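Ilness lab reports gains in bin picking with self-labeled grasps

04/04/2018

A research group at the Ilness robotics laboratory has published results on a method that lets a robot arm learn to pick mixed household objects from a bin without hand-labeled training images. The report, released through the Brostenby technical series, describes a system trained on 1679 grasp attempts, all of them made on a physical arm.

Bin picking is a standard problem in warehouse and factory automation. Systems that work from exact 3D models of each part do well when the parts are known in advance. They do less well when the bin holds items of different shapes and surfaces that have not been modeled. The Ilness method, called Donnelly in the report, uses no object models. It takes a depth image of the bin, proposes a set of grasp positions, and scores each one with a small neural network. The arm carries out the highest-scoring grasp, and the outcome is fed back to the network as a label.

Labels come from the gripper itself. After each lift, the controller compares the finger opening with the fully closed position. If the fingers have stopped short of closing, the attempt is recorded as a success. A second check is made six seconds later to catch objects that slip during the lift. Attempts in which the two checks disagree are left out of training.

The training set was built from 34 objects, with 16 more held back for testing. Objects are returned to the bin after each successful lift, and the release point is varied so that they come to rest in new positions. The network is retrained overnight on all attempts collected so far. Collection took place in February.

On the held-back objects, the trained network outperformed the group's earlier rule-based planner, which looks for parallel edges in the depth image and centers the gripper between them. According to the report, the gap was widest for rounded objects, where the older planner often placed the fingers too high. For boxes and other flat-sided items the two methods gave similar results.

Objects close to a wall remain the main source of failure. The gripper needs clearance on both sides, and grasps that would bring a finger into contact with the bin are rejected before scoring. In some layouts this leaves no valid candidate at all.

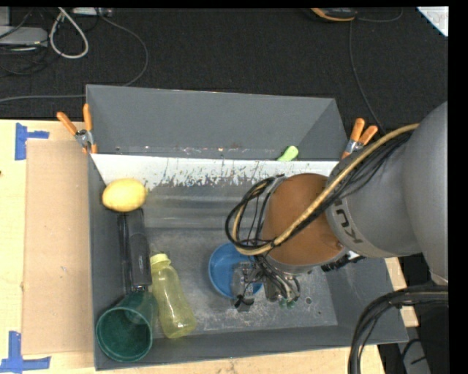

The report tests one remedy, a push motion that moves an object toward the open part of the floor before a new depth image is taken. Pushing reduced the number of layouts with no valid grasp but added to the cycle time, and long objects tended to rotate without leaving the wall. The authors recommend a push only when every candidate has been rejected.

Clear and reflective surfaces are listed as a second limitation. Depth readings on such items are often incomplete, and the planner treats missing data as empty space. A version that fills gaps from the color image is in development at Brendum, the group's partner on the sensing side.

The authors also note that all attempts were made with one arm and one gripper design. Whether a network trained on one gripper can be used with another was not tested. The grasp records and training code are to be released with the next revision of the report.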